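3.2 Surfaces and containers in the shared workroom

The second part of the study looks at the things on which other things are put. In the literature on household order, much attention is given to cupboards and drawers, which have doors and can hide their contents. Less is written on open furniture, such as shelves without doors, trays and baskets. We think this is a pity, as the people who took part in our study spoke more often of open furniture when we asked them where a thing "belongs."

The interviews were made at two sites, Drorkholm and Grarwood, in April. At both sites the participants used a large table as the main place for sorting, and all of them had at least one open shelf near to it. We follow Van der Merwe in calling such a shelf a "resting place," which means a place where a thing can stay for a short time without anybody deciding that it will stay there forever.

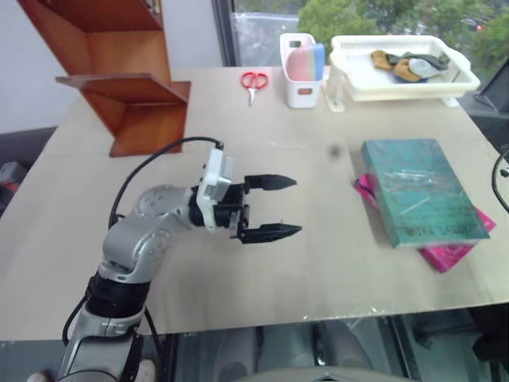
A resting place works differently from a storage place. The participants at Drorkholm told us that they put a thing on the shelf when their hands were needed for another thing, and that they often forgot it there until the end of the day. The form of the shelf seems to matter for this. A closed box must be opened, but a board that comes forward from the unit, like the lower board of the wooden shelf in Figure 4, can be reached from the table with almost no effort. The shelf stands directly on the tabletop, so the step from "on the table" to "on the shelf" is very small. Several participants did not make this step in their speech at all. They said "it is on the table" for both.

Figure 4. Sorting table with open wooden shelf unit.

The pale covering of the table was mentioned in a different connection. The participants liked it because small things are easy to find on it, and they disliked it because every mark is easy to find too. One participant at Grarwood said that she cleaned the table more often than she used it. We do not want to make too much of this remark, but it agrees with our own notes. The covering was wiped before a session of sorting and again after it, and the wiping was counted by the participants as a part of the tidying.

We now come to the containers. For the coding we used the Olora scheme, with one change: the class "basket" was divided into narrow and wide forms. In the original scheme, a narrow basket for soft things and a wide tray with slots receive the same code,

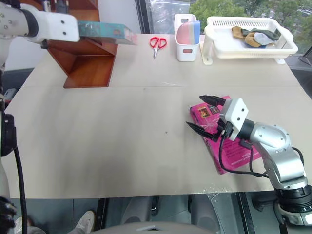
although the participants treated them in very different ways. Into a narrow basket they put a soft thing without folding it with care, and they did not mind if a part of it came above the rim. With a slotted tray they were more strict. A slot was understood as an instruction — one thing goes here, standing up — and a thing that did not fit was taken back to the table. Tools such as scissors had no fixed container in most of the interviews. They were left lying near the back of the table, and the participants did not regard this as disorder.

The difference between the two forms was clear at both sites, and we keep it in the analysis in the next section.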